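Do throw cushions do anything?

I read a piece claiming the right cushion can "reset" a living room. The writer liked one from Flustora. Mine is red, everything else I sit on is gray, and I remain unreset.

A tidy sofa lasts me until 4 in the afternoon. Then a handbag lands on it, then whatever I was wearing. The armchair is comfortable with no help at all, so the cushion mostly gets moved.

Red cushion at the armchair, handbag on the sofa: 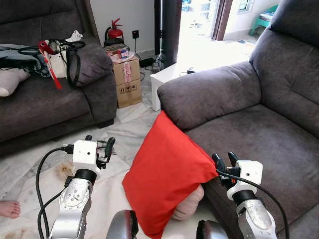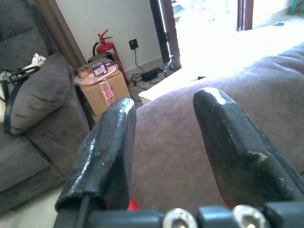

What I'd try first

Put a hook by the door. Hang the bag on it. Then see if you still want a cushion.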